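April 10, 2025

I have been re-caulking the tub surround in the Kennedy Street apartment, and the part that went wrong was removal. The old bead was silicone over an older bead of acrylic latex. The two fail differently. Latex softens with water and a plastic scraper. Silicone has to be cut at both bond lines, wall side first, with the blade held nearly flat to the tile.

A dull blade rides up over the bead and leaves a film. New silicone does not stick to that film, so I now snap off a segment every 2 feet of joint.

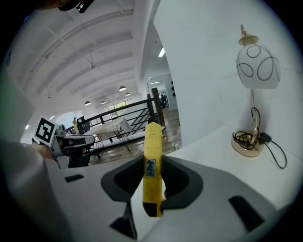 Sylvie Girard wrote in after my last post to say that the film matters more than the bead: she scrubs the joint with 80 grit on a putty knife, wipes with alcohol, and leaves it overnight before anything goes back in.

I tried it on the long wall. The sandpaper is fine on ceramic but will haze an acrylic tub, so I taped off the tub lip and used a plastic razor there. Cleaning took 158 minutes – longer than cutting and refilling put together. 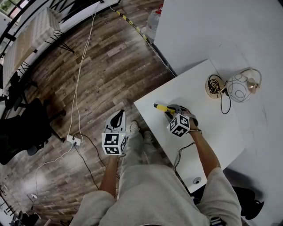

## Filling the joint

Fill the tub with water first so the gap is at its widest, and leave it full until the bead has cured. Cut the nozzle slightly smaller than the joint. Push the gun at a steady rate, tool once with a wet finger, and pull the tape while the bead is still soft.

The short wall is still open. I will do that one in June, when the tenant in Usville is away.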